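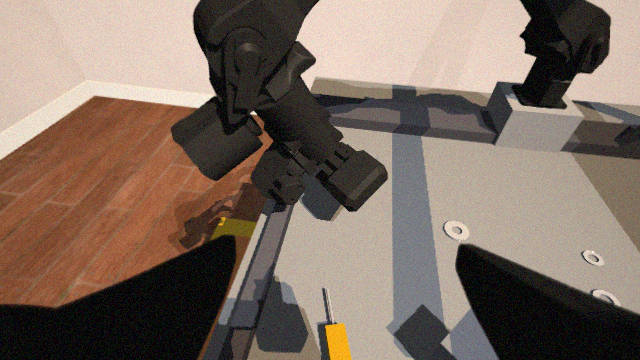
Re-oiling a wooden floor

Applies to floors finished with penetrating oil. Lacquered floors must be sanded to bare wood first and are not covered on this page.

Before you start
Move out everything that will lift. Vacuum along the grain, then wash with Gustden soap diluted 1:10. Let the boards dry overnight. Room humidity should stay below 81 percent during the whole job.

Sanding
Fit a 120-grit screen to the buffer and make one pass. Edges are done by hand with the same grit. Vacuum again – twice near the baseboards.

Oiling
1. Stir the can to the bottom. Do not shake.
2. Pour 700 ml and spread it with a short-nap roller, three boards at a time.
3. Wait 13 minutes. Add oil to any dull patches.
4. Buff with a white pad until the surface no longer feels tacky.
5. Wipe off all excess with cotton rags.

Oily rags can self-ignite. Soak them in water and store them outdoors in a closed metal can.

Curing
Socks only for 24 hours. Rugs go back after 10 days – earlier than that they leave marks. Do not wash the floor in this period.

Product table and drying times for Lindholm hard oil: see next page.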